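Ostton 빈티지 위탁 판매장 자주 묻는 질문

위탁자 및 구매자 공통 안내입니다. 계약 조건은 접수 시 교부하는 위탁 계약서가 우선하며, 본 페이지의 내용은 예고 없이 개정될 수 있습니다.

1. 접수

Ostton에서는 어떤 품목을 위탁받습니까?
의류, 가정용 직물, 소형 가구, 도자기, 유리 제품, 조명 기구, 액자류를 받습니다. 의류는 니트, 외투, 원피스, 셔츠에 한합니다. 속옷, 수영복, 개봉한 화장품, 유아용 카시트, 매트리스는 상태와 관계없이 접수하지 않습니다.

접수 전에 세탁을 해야 합니까?
의류와 직물은 세탁 또는 드라이클리닝을 마친 상태로 가져오셔야 합니다. 접수대에서 냄새, 얼룩, 해충 흔적이 확인된 품목은 당일 반환합니다. 매장에서 세탁을 대행하지 않습니다. 가구는 서랍을 비우고 먼지를 제거한 뒤 반입해 주십시오.
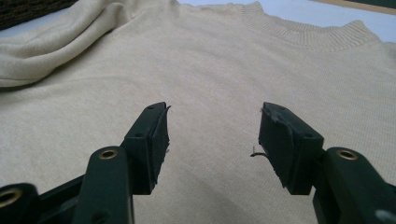 한 번에 몇 점까지 맡길 수 있습니까?
1회 방문당 최대 50점입니다. 세트로 판매하는 그릇이나 찻잔은 세트 전체를 한 점으로 계산합니다. 한도를 초과하는 물량은 다음 접수일로 나누어 예약하시거나, 유품 정리 등 대량 건의 경우 Mundell 창고의 별도 접수 절차를 이용하시면 됩니다.

예약이 필요합니까?
의류와 소품은 오전 10시부터 오후 3시까지 예약 없이 접수합니다. 가구와 조명은 예약제입니다. 전기 제품은 반입 후 배선 점검을 거치며, 점검에 통과하지 못하면 장식용으로 분류하거나 반환합니다. 어느 쪽으로 처리할지는 접수 서류에 미리 표시해 주십시오.

제작 연대를 모르는 물건도 받습니까?
받습니다. 라벨, 각인, 봉제 방식, 나사와 경첩의 형태 등으로 연대를 추정하며, 근거가 부족하면 가격표에 "연대 미상"으로 표기합니다. 위탁자가 구두로 전달한 내력은 참고 사항으로만 기록하고 가격표에는 기재하지 않습니다. 영수증이나 경매 도록 사본이 있으면 접수 시 함께 제출하십시오.

2. 가격과 정산

판매 가격은 누가 정합니까?
매장이 최초 가격을 제시하고 위탁자가 승인합니다. 위탁자는 품목별로 최저 판매가를 지정할 수 있습니다. 다만 매장이 제시한 가격보다 높은 최저가를 요구하는 경우 접수가 거절될 수 있습니다. 승인된 가격은 첫 할인 시점까지 변경되지 않습니다.

할인은 언제 적용됩니까?
진열 후 6주가 지나면 1차 할인이 적용됩니다. 할인된 가격이 위탁자가 지정한 최저 판매가보다 낮아질 경우에는 최저 판매가에서 멈춥니다. 할인 제외를 원하는 품목은 접수 서류의 해당 칸에 표시해야 하며, 진열이 시작된 뒤에는 변경할 수 없습니다.
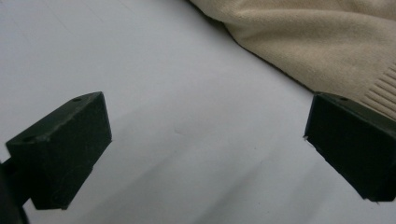 할인 대상 품목은 가격표 우측 상단에 색 스티커를 붙여 구분합니다. 스티커가 떨어진 품목은 계산대의 등록 정보를 기준으로 판매하며, 스티커를 다른 품목에 옮겨 붙인 것으로 확인되면 해당 거래는 취소됩니다. Beddoe 지점과 본점의 할인 일정은 서로 다르므로 방문 전에 지점별 안내를 확인하시기 바랍니다.

정산금은 어떻게 받습니까?
매월 말일을 기준으로 집계하여 다음 달 둘째 주에 계좌로 송금합니다. 매장 적립금으로 받으시는 경우에는 집계 직후 사용할 수 있습니다. 계좌 정보가 불일치하여 송금이 반려된 금액은 다음 정산 회차로 이월됩니다. 수수료율은 품목군별로 다르며 계약서 별표에 기재되어 있습니다.

팔리지 않은 물건은 어떻게 됩니까?
위탁 기간이 끝나면 문자로 통지합니다. 통지 후 2주 안에 찾아가지 않은 품목은 계약서에 따라 소유권이 매장으로 이전됩니다. 회수하실 때는 접수증 원본 또는 접수 번호와 신분증이 필요합니다. 대리인이 방문하는 경우 위임장을 지참해야 합니다.

3. 구매

현재 진열 중인 물건은 몇 점입니까?
9월 재고 조사 기준으로 본점과 Beddoe 지점을 합쳐 약 2,793점입니다. 온라인 목록에는 가구와 조명만 등록되며, 의류와 소품은 매장에서만 확인할 수 있습니다. 전화로 의류 재고를 문의하셔도 답변이 어렵습니다.

가격 흥정이 가능합니까?
가격표 뒷면에 "협의 가능" 도장이 찍힌 품목에 한합니다. 제안 가격은 서면으로 접수하여 위탁자에게 전달하고, 회신을 받을 때까지 해당 품목은 계속 진열됩니다. 그 사이에 다른 구매자가 정가로 구입하면 제안은 자동으로 소멸합니다.

빈티지 니트의 치수는 어떻게 확인합니까?
라벨에 적힌 호수는 참고하지 마시고 가격표의 실측값을 보십시오. 가슴단면, 총장, 소매 길이를 평평한 작업대에 펼쳐 놓고 잰 수치이며, 원단을 당기지 않은 상태가 기준입니다. 니트류는 측정자에 따라 약간의 오차가 있을 수 있습니다. 탈의실은 본점에만 있습니다.
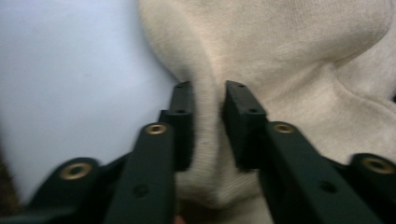

크림색 니트 원단.

교환이나 환불이 됩니까?
중고품 특성상 단순 변심에 의한 환불은 하지 않습니다. 가격표에 고지되지 않은 파손이나 구멍이 발견된 경우, 영수증과 가격표를 모두 지참하시면 매장 적립금으로 교환해 드립니다. 수선하거나 세탁한 뒤에는 교환할 수 없습니다. 장식용으로 분류된 조명의 작동 불량은 교환 사유에 해당하지 않습니다.

가구 배송을 해 줍니까?
매장에서 직접 배송하지 않습니다. 계산대에 비치된 Berkolwood 운송 신청서를 작성하시면 구매자와 운송 업체가 직접 일정을 협의하게 됩니다. 운송 중 발생한 손상에 대한 책임은 운송 계약에 따르며, 계단 운반과 분해 조립은 별도 요금입니다. 직접 수령하시는 경우 건물 뒤편 하역장을 이용하십시오. 하역장은 오후 5시에 닫습니다.

구매한 물건을 매장에 보관할 수 있습니까?
대금을 완납한 가구에 한하여 단기 보관이 가능하며, 보관 기한은 영수증에 인쇄됩니다. 의류와 소품은 보관하지 않습니다. 기한이 지난 가구는 Mundell 창고로 이송되고 이송비와 보관료가 청구됩니다.

구매한 물건을 다시 위탁할 수 있습니까?
가능합니다. 신규 접수와 동일한 절차로 심사하며, 이전 판매 가격은 새 가격 산정에 반영되지 않습니다. 기존 가격표는 제거한 뒤 가져오십시오.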